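常见问题：访客饮食与自带食品须知

Wurnora 会议中心　访客服务

更新时间：10月

以下内容适用于在本中心租用会议室、研讨室及多功能厅的单位和个人。大厅餐厅“Verow”的营业安排以餐厅门口公告为准。

一、可以自带食品进入会议室吗？

可以。预包装食品、瓶装饮料及密封餐盒均可带入一至三层的会议室。阶梯报告厅内仅允许携带有盖的饮用水。需要明火、电热或酒精加热的食品，一律不得带入任何楼层。

二、是否可以委托外部餐饮公司送餐？

可以，但送餐单位须事先备案。主办方应至少提前4个工作日提交《外部餐饮进场申请表》，并附送餐单位的经营许可证复印件。首次进场的单位需由访客服务部审核，审核通过后同一年度内无须重复提交材料。

送餐车辆请走东侧货运入口，进场时间为上午七时至十一时。其他时段须由主办方联系人到场签收。

三、外部餐饮是否收取费用？

自带食品不收费。外部餐饮公司进场，每场收取清洁服务费379元；使用三层备餐间的，每场另收806元，含冷藏柜及操作台的使用。费用与场租一并结算，不接受现金。

四、茶歇由谁提供？

茶歇可由中心代办，也可由主办方自行准备。代办茶歇的最低人数为50人，不足者按50人计费。菜单每季度调整一次，现行菜单可向前台索取。主办方确认人数后，如需增减，请于活动前一个工作日中午十二时之前书面通知。

自行准备茶歇的，中心提供长桌、桌布和热水，不提供餐具及一次性用品。

五、参会人员有食物过敏或特殊饮食要求，应如何处理？

请主办方在报名阶段收集相关信息，并随人数确认单一并提交。代办餐食会逐项标注所含的主要致敏原，包括麸质、坚果、乳制品、蛋类、甲壳类和大豆。中心厨房同时处理上述各类原料，无法保证任何一种餐食完全不含微量成分。严重过敏者建议自备食品，前台可代为冷藏，领取时须出示胸卡。

清真餐与素食餐可单独预订，由 Mirzaei 餐饮供应，须与其他餐食分开摆放。请勿在现场自行调换餐盒。

六、会议期间可以在座位上用餐吗？

配备固定座椅的场地不可以。活动桌椅的会议室可以，但请于场地交还前将桌面清理完毕。地毯区域请勿食用汤类、面类及带有深色酱汁的食品。因用餐造成地毯或座椅污损的，按实际清洗费用向主办方收取。

七、剩余食品怎么处理？

未开封的预包装食品可由主办方带走，或交至一层服务台，由中心于每周四统一转交 Grevura 社区食品站。转交的食品须同时符合下列条件：

外包装完整，封口无破损；
包装上的生产日期和保质期清晰可辨；
距保质期届满不少于一个月；
无须冷藏或冷冻保存。

已开封的食品、现场制作的餐食及散装糕点不予接收，请投入厨余垃圾桶。

八、小包装零食应当如何分类摆放？

茶歇台上的独立小包装零食，请保留原包装，不要拆封后倒入盘中。同类产品集中放置，并在旁边留出取用空间，便于参会人员自行查看配料表。包装废弃物属于其他垃圾，请勿与纸杯、饮料瓶混投。
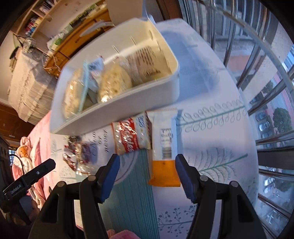

Wurnora 会议中心　访客服务部　餐饮协调组

独立小包装的零食规格不一，配料信息多印于包装背面，字体较小。主办方如统一采购，建议另行打印一份产品清单置于茶歇台一端，列明品名与致敏原。清单模板可向餐饮协调组索取，有中文和英文两种版本。

九、活动可以提供酒精饮料吗？

仅限晚间六时以后在多功能厅举行的活动，且须在场地合同中注明。主办方应指定一名现场负责人，并确保不向未成年人提供酒类。其他场地不得饮酒。

十、餐饮安排临时变更或出现投诉，应联系谁？

餐饮预订及变更，请联系餐饮协调组 Idalina Sequeira。外部餐饮备案、费用结算及污损认定，请联系场地管理主管 Lachlan Cowie。活动当天的紧急情况，请直接前往一层服务台，由值班人员登记处理。

涉及食品安全的投诉，请保留剩余食品及其包装，并尽可能在当日提出。中心收到投诉后，将在4个工作日内给予书面答复。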